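Prerkham Tabletop – equipment planning card

Version date: 2020-07-01
Maintained by the Prerkham group
Status: open for comments until September

What this card covers

Prerkham Tabletop is our kitchen-objects recording setup, and this card is the part of the README that deals with money, parts and floor space. The data format has its own file. We wrote this one because every lab that asked for the recordings also asked what it would take to build a table like ours, and we love that question! Planning a robot bench is a lot more fun when you can see where other people's money went.

The short version: the arm gets all the attention in a budget meeting, and the table, the props and the spares decide how your first year goes. Start with the objects you want to handle, then the reach you need, then the arm. 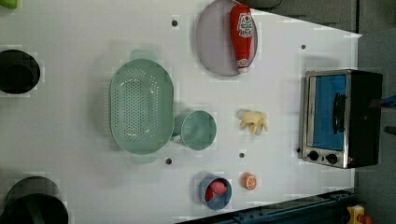 Our first draft budget had one line for the arm and one for everything else. The second line grew fast. We now split it into five headings, and we'd suggest the same to anybody starting out:

Work surface and frame
Arm, hand or gripper, mounts
Cameras, cables, lighting
Props and appliances
Spares and shipping

Props

Props are the happiest surprise in the whole plan. Toy food, cups, bowls and a squeeze bottle cost very little, and they give you a huge range of shapes and grips. We set aside 889 dollars for props and small appliances, and the toaster oven took the biggest bite out of that. Buy duplicates of anything you like on day one. Colors get discontinued, and a replacement cup in a different green is a different object as far as your data is concerned.

End effectors

Plan for more than one. We record with a fingered hand and with a gripper, and they ask for different things: the hand needs more cable slack and more time to set up, the gripper is quicker to get going and easier to keep spares for. If you can only afford one this year, get the gripper and leave mounting space and a budget line for the hand. 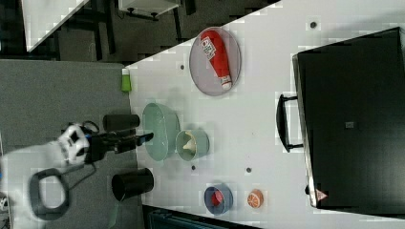 Raltgate wrote back on the draft of this section that they would put the hand first. Their view is that grippers are easy to borrow and hands are not, so the purchase money should go to the thing you can't get any other way. It's a fair point – if you have a friendly lab down the hall, read our advice the other way around.

Lead times

Order the arm before anything else. Our quote from Ngau gave 12 weeks, and the frame from Hetia came well ahead of that, so we had time to drill, level and argue about table height. Ask each supplier for the lead time on spares too. A cable that takes a month to arrive can stop a project just as well as a dead motor. 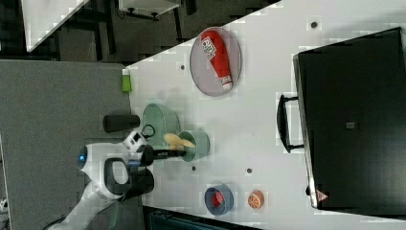

Reading time: 2 min left

Floor space and layout

Measure the arm's full sweep and then add a walkway. People forget that somebody has to reach the table to reset it, over and over, all day long. Ours gets reset up to 60 times in a session, and a comfortable reach matters more than any fancy feature we looked at.

Keep a fixed spot for large items so they don't eat into the working area. Put that spot on the floor plan before you order the tabletop, and check that doors and handles can be reached by the arm you picked.

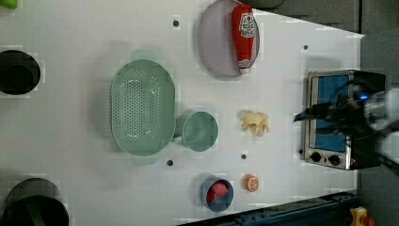

Fig. 4. Overhead view, gripper over the toaster oven.

What we'd buy next

A second set of bowls, a spare wrist cable and better storage bins. If you build your own version, please send us your budget sheet – we'd be thrilled to link it from this card.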